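Orodcombe court orders 12 more months of supervision in Numus warehouse theft case

A former stock controller convicted of stealing from the Numus distribution depot in Orodcombe will remain under supervision for a further 12 months after breaching the terms of an early release.

The district court heard that the 49-unit industrial park on Shibata Road had been listed as an exclusion zone in the release order. Electronic monitoring data placed the defendant inside the zone on four occasions in February, each time between 9 p.m. and midnight.
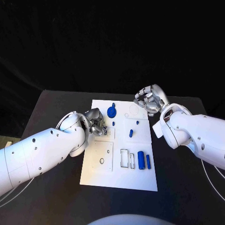 The original case concerned 689 items removed from the depot over two years. Most were small electrical parts, logged as damaged in the inventory system and resold through an online account registered in Plusutden. Investigators recovered 80 of the items during a search of a storage unit. The rest have not been traced.

Defense counsel told the court that the visits were connected with casual night work and that the defendant had misread the map attached to the order. The judge accepted that no contact had been made with Numus staff but found that the boundary was clearly marked and had been explained at the time of release.

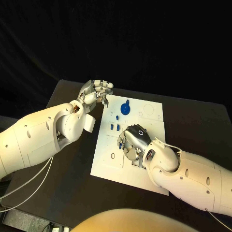 Under the revised order, the monitoring device must be worn at all times and the night curfew will start at 8 p.m. The defendant must also report any change of address or employer to the supervising officer within one working day. Any further breach would return the case to court, where the unserved part of the sentence could be reinstated.

Numus declined to comment on the ruling. A separate hearing on repayment is expected in April.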